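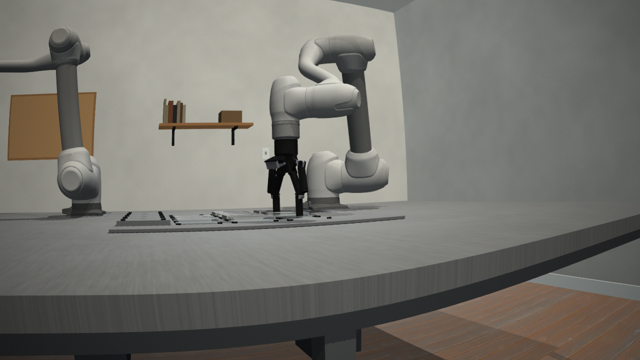
Notebook 2, p. 50

15 Jun 2021

Review of the Kovley plate-handling package, supplied by Farkine for assessment before any decision to purchase. Entry made for the file and for colleagues who will take over the review while the undersigned is on leave.

The package on offer comprises the motion planner, the simulated two-arm cell and a year of support. The arms themselves are not part of the quotation. The price stands at 3,744 for the first year and 1,507 for each renewal, both before tax. Farkine has confirmed in writing that the renewal covers new versions of the planner but excludes changes to the cell layout, for which a separate charge applies. The rate for that charge has been requested and is still outstanding.

Installation was completed on the shared workstation. The licence file was rejected at first, the machine name having been entered with a capital letter. The corrected file was accepted without further trouble. The manual gives the installation steps in the wrong order (section on drivers should come before section on licences) and this has been reported to the supplier.

The work of the session was confined to simulation. Gripper approach was checked with the fingers pointing straight down over the board, at the default speed and then at half speed. Settings were saved under the project name Niltska. Colleagues are asked to leave the saved set untouched and to work from a copy.
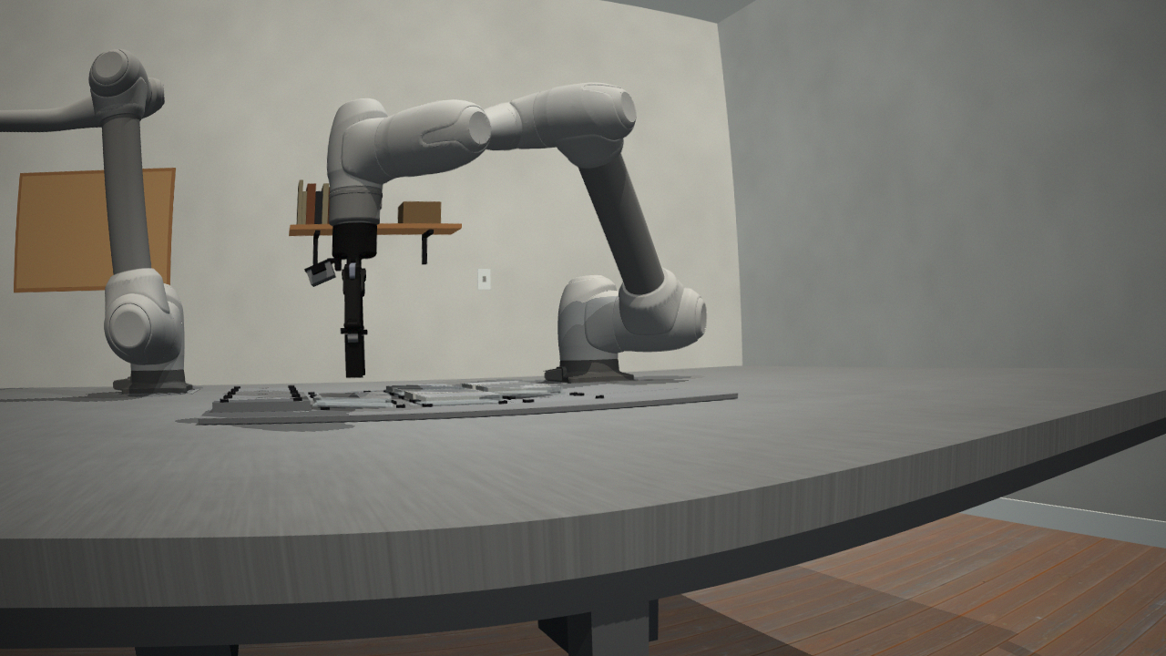

Imani Kombo asked that it be recorded that the default approach height should not be accepted on the supplier's word, and that the Wanyama package reviewed earlier had shown a similar default which later had to be changed for every plate type. The point is accepted. Approach height is to be entered by hand for each type, and the value written in this book beside the run.

It was further agreed that the supplier be asked for the contact settings used in the simulation. Friction at the fingertips is given in the manual as a single value with no source. Without that information no result from the cell can be carried over to our own bench with any confidence.
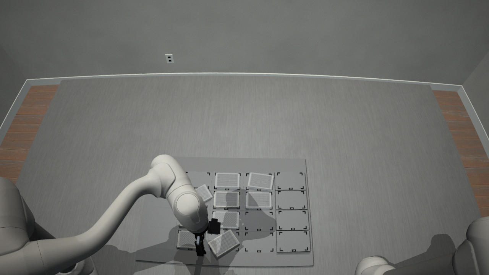

The central question for this department is whether the planner can bring plates to their marked positions on the board and leave them square. The acceptance terms drafted by Farkine speak only of a plate being "delivered", a word that could be taken to cover any plate resting on the board. That wording is too weak. In the layout with four columns and four rows, the plate in the second position of the front row lies well turned from its brackets, while the one at the back of the same column sits squarely within them, and under the draft terms both might be claimed as delivered. A limit on angle and a limit on offset are therefore to be written into the terms before signature. Proposed values will be circulated in draft.

Outstanding:
Rate for layout changes (Farkine to supply).
Contact settings and their source (Farkine to supply).
Draft wording on angle and offset.
Copy of the Wanyama review to be placed with this entry.

No recommendation is made at this stage. The evaluation licence remains valid until the end of June.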